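작업실 살림 > 정리·수납 > 로봇으로 집안일
최종 수정: 2019년 5월 13일
인쇄하기 | 이메일로 보내기

손잡이 달린 바구니, 두 팔 로봇에게 들게 하기: 작업실에서 써먹는 요령 모음

지난번 수건 개기 글에 댓글로 바구니는 언제 하느냐고 물어보신 분들이 계셔서 드디어 정리해 봅니다. 저희 Virnley 작업실에서는 4월 내내 바구니만 들었어요. 진짜 바구니만요! 빨래든 장난감이든 집에서 뭘 옮기려면 결국 바구니를 들어야 하니까, 언젠가는 해야 할 숙제이긴 했습니다.

방식부터 짧게 말씀드리면, 사람이 두 팔을 원격으로 조종해서 바구니를 드는 동작을 여러 번 녹화하고, 그걸로 정책을 학습시키는 흔한 모방학습이에요. 원격 조종 프로그램은 Dradeo를 쓰고 있고요. 새로운 알고리즘 얘기를 기대하고 오셨다면 조금 심심하실 거예요. 저희가 이번에 비교해 본 건 시연을 찍는 '방법' 쪽이거든요. 똑같은 네트워크에 똑같은 학습 설정을 두고, 시연하는 사람의 습관만 바꿔 봤습니다.

먼저 바구니 고르기

처음엔 집에서 굴러다니던 하얀 플라스틱 바구니로 시작했다가 금방 접었어요. 손잡이가 몸통하고 같은 색인 데다 옆면에 뚫린 구멍 모양이라, 손목 카메라로 보면 어디까지가 벽이고 어디부터가 손잡이인지 제가 봐도 헷갈렸습니다. 사람이 화면 보고 헷갈리는 건 정책도 못 배운다고 생각하시면 편해요. 바구니를 살 때는 예쁜 것보다 손잡이가 위로 솟아 있는지부터 보세요. 손가락 끝 패드가 지나갈 만큼 고리 안쪽이 넉넉한지도 같이 보시고요. 휴대폰 카메라를 손잡이 가까이 대고 찍어 보면 대충 감이 옵니다.

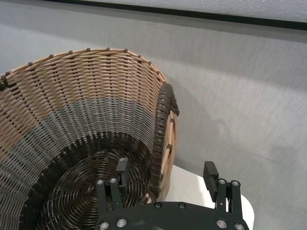
손목 카메라 각도는 한 번 정하면 절대 건드리지 마세요. 저는 Tusodby 거치대로 고정하는데, 나사가 조금만 풀려도 며칠 찍은 시연이 서로 안 맞게 돼서 속이 쓰립니다. 각도를 정할 때 제가 쓰는 기준은 간단해요. 손가락 두 개와 손잡이가 한 화면에 다 들어와야 합니다. 이 바구니는 손잡이가 짙은 갈색에 몸통 짜임보다 훨씬 굵고, 바로 옆 바깥벽은 밝은 황갈색이라 경계가 잘 읽혀요. 바닥의 소용돌이 무늬까지 들여다보이니까 지금 손목이 바구니 안쪽을 향했는지 바깥쪽을 향했는지도 금방 알겠더라고요. 녹화 전에 이 정도로 보이는지 양쪽 손목을 다 확인하고 시작합니다. 한쪽만 보고 시작했다가 다시 찍은 날이 저도 있어요(네, 하루치 다요).

그리고 렌즈 닦기! 안경 닦는 천이면 충분해요. 휴지는 먼지가 남아서 별로였습니다. 닦은 다음에는 카메라가 돌아가지 않았는지 이전 화면하고 겹쳐 보세요. 저는 기준 화면을 하나 저장해 두고 반투명하게 띄워서 맞춥니다.

시연은 이렇게 찍어요

저희가 비교한 습관은 두 가지입니다.

가) 그냥 들기. 두 손을 동시에 넣고, 잡히면 바로 올립니다. 사람한테는 제일 자연스러운 방식이에요.

나) 멈췄다 들기. 두 손을 손잡이 옆까지 가져간 다음 2초를 가만히 있습니다. 그다음 잡고, 잡은 뒤에 올립니다.

나)는 Daithí Ó Flaithearta가 메일로 권해 준 방법이에요. 처음 읽었을 때는 솔직한 말로 좀 답답하겠다 싶었죠. 바구니 하나 드는 데 뭘 그렇게 뜸을 들이나. 그런데 녹화한 걸 돌려 보니까 그냥 들기로 찍은 시연은 사람마다, 또 같은 사람도 할 때마다 잡는 순간이 제각각이더라고요. 왼손이 먼저 닫히기도 하고 오른손이 먼저 닫히기도 하고요. 정책 입장에서는 언제 닫아야 할지 참고할 만한 장면이 너무 짧았던 것 같습니다.

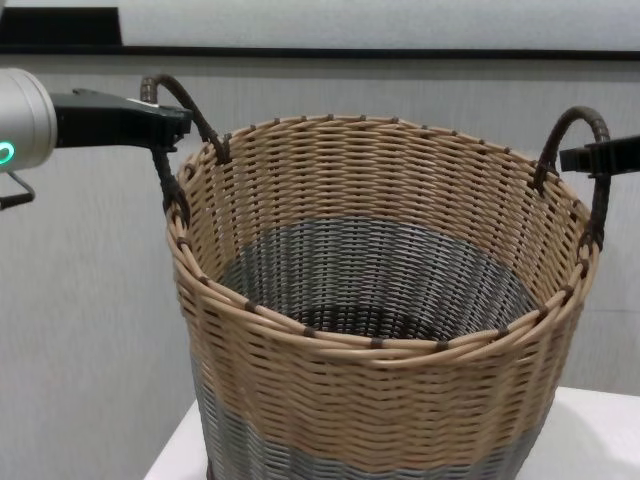 멈추는 위치도 시연하는 사람들끼리 미리 맞춰 두셔야 해요. "손잡이 근처"라고만 적어 놓으면 어떤 분은 한 뼘 밖에서 멈추고 어떤 분은 이미 손잡이를 밀고 있습니다. 저희는 손잡이가 테두리와 만나는 부분을 기준으로 삼았어요. 왼쪽 그리퍼 끝은 왼쪽 손잡이의 선 부분 바로 옆에 와 있고, 오른쪽은 납작한 집게 끝이 손잡이 아치 바로 안쪽에 들어가 있는 상태, 그리고 둘의 높이가 비슷한 상태면 통과입니다. 좌우가 똑같이 대칭일 필요는 없어요. 높이만은 꼭 봐 주세요. 높이가 어긋난 채로 닫으면 들어 올릴 때 바구니가 한쪽으로 기웁니다. 이 점검은 가슴 높이에서 찍는 카메라 쪽이 보기 편해요. 손목 카메라는 자기 손만 보여 주니까 반대쪽이 어디 있는지 모르거든요.

접근하는 각도는 45도쯤 위에서 비스듬히 들어오는 걸로 통일했습니다. 수평으로 들어오면 벽을 밀고, 똑바로 위에서 내려오면 손목이 카메라를 가려요. 각도기까지 댈 일은 아니고, 종이를 대각선으로 한 번 접어서 옆에 세워 두면 눈대중으로 맞출 수 있어요. 이 종이 세우기는 다른 물건 찍을 때도 잘 써먹고 있습니다. 녹화 시작하기 전에 종이 치우는 것만 잊지 마세요.

한 번에 몇 개를 찍느냐

한 묶음은 14개로 끊습니다. 더 찍으면 팔이 피곤해져서 멈추는 시간이 슬금슬금 짧아져요. 묶음 사이에는 바구니를 조금 돌려 놓고, 위치도 바꿔 줍니다. 늘 같은 자리에 두고 찍으면 정책이 바구니를 안 보고 자리만 외워 버려요. 반대로 너무 신나서 여기저기 던져 놓듯 바꾸면 시연하는 사람이 매번 다른 자세로 끙끙대게 되니, 처음에는 손바닥 하나 범위 안에서만 움직여 보세요.

메모는 꼭 종이에 하시길 권합니다. 저는 묶음마다 누가 조종했는지, 바구니를 어느 쪽으로 돌렸는지, 실패한 시연이 있었는지를 적어요. 실패한 시연은 지우지 말고 따로 폴더에 넣어 두세요. 나중에 정책이 비슷하게 실패할 때 비교해 보면 원인 찾기가 한결 수월합니다.

탁자 사이로 들어 올리기

탁자 위에서만 들면 바닥에 살짝 걸쳐 있는데도 들린 걸로 착각하기 쉬워요. 그래서 저희는 받쳐 주는 게 없는 곳까지 가져가 보는 동작을 평가에 넣었습니다. 손잡이로만 버티는지 한눈에 보이니까 채점하는 사람끼리 다툴 일이 줄었어요. 처음 해 보실 때는 바구니를 비우고, 바닥에서 너무 높지 않게 하세요. 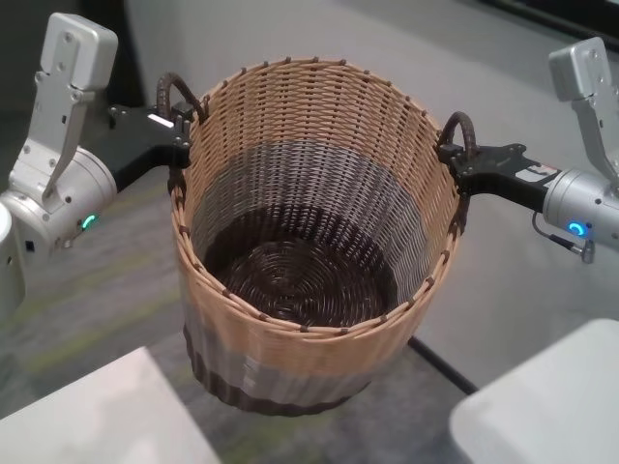

양쪽 손잡이를 잡고 흰 탁자 사이 빈 공간에 든 모습. 밑단이 회색 카펫 바로 위에 있습니다.

채점 기준은 야박하게 잡았습니다. 두 손잡이를 다 잡고 있을 것, 바구니 입구가 위를 향할 것, 내려놓을 때 쓰러지지 않을 것. 하나라도 어기면 실패예요. 멈췄다 들기로 찍은 시연으로 학습한 정책은 이 기준으로 성공률 81퍼센트가 나왔습니다. 그냥 들기 쪽은 이보다 눈에 띄게 낮았는데, 중간에 조명을 한 번 바꾸는 바람에 깔끔하게 비교할 수 있는 숫자가 못 돼서 적지 않을게요. 같은 조명으로 다시 재면 이 글에 덧붙이겠습니다.

실패는 대부분 한쪽 손잡이에서 났어요. 손가락이 고리 안으로 들어가긴 했는데 끝에만 걸려서, 올라가는 도중에 스르르 미끄러지는 식이요. 멈추는 시간을 늘리는 걸로는 해결이 안 됐고, 잡는 깊이를 시연할 때부터 더 깊게 하니까 나아졌습니다. 화면으로 보면 이미 충분히 깊어 보여도 한 번 더 밀어 넣으세요.

자잘한 요령 몇 가지

바구니 색띠를 자로 쓰세요. 색이 층층이 나뉜 바구니는 기울었을 때 띠가 비스듬해져서 금방 눈에 들어옵니다. 단색 바구니라면 마스킹 테이프를 한 바퀴 둘러도 돼요. 대신 학습할 때 둘렀으면 평가할 때도 둘러야 합니다.

손잡이가 양옆으로 픽 쓰러지는 바구니는 철사를 넣어 세우고 싶은 유혹이 드는데, 저는 그냥 다른 바구니를 샀습니다. Kiani에서 나온 천 바구니가 딱 그랬어요. 빨래 담기엔 참 좋은데 로봇한테는 아직 어렵습니다. 집에서 쓰고 있어요.

케이블은 손목을 끝까지 돌려 본 다음에 묶으세요. 가운데 자세에서 예쁘게 묶어 놓으면 들어 올릴 때 팽팽해집니다. 여유를 좀 두고 벨크로로 묶는 게 케이블 타이보다 고치기 쉬웠어요.

내려놓는 동작도 시연에 꼭 넣으세요. 들기만 찍어 두면 정책이 들고서 가만히 있습니다. 꽤 오래요. 내려놓을 때는 바닥이 닿은 뒤에 한 박자 쉬고 손을 펴 주시고, 손을 뺄 때는 들어온 길 그대로 나오면 손잡이를 덜 건드립니다.

물건을 담은 바구니는 아직 시험 중이에요. 수건 몇 장까지는 넣어 봤는데 무게가 한쪽으로 쏠리면 얘기가 완전히 달라지더라고요. 혹시 비슷한 걸 해 보신 분 계시면 뭘 담아서 시작하셨는지 댓글 남겨 주세요. 저는 양말부터 해 볼까 합니다.

태그: 바구니, 양팔 로봇, 원격 조종, 시연 녹화, 작업실 요령
인쇄하기 | 이메일로 보내기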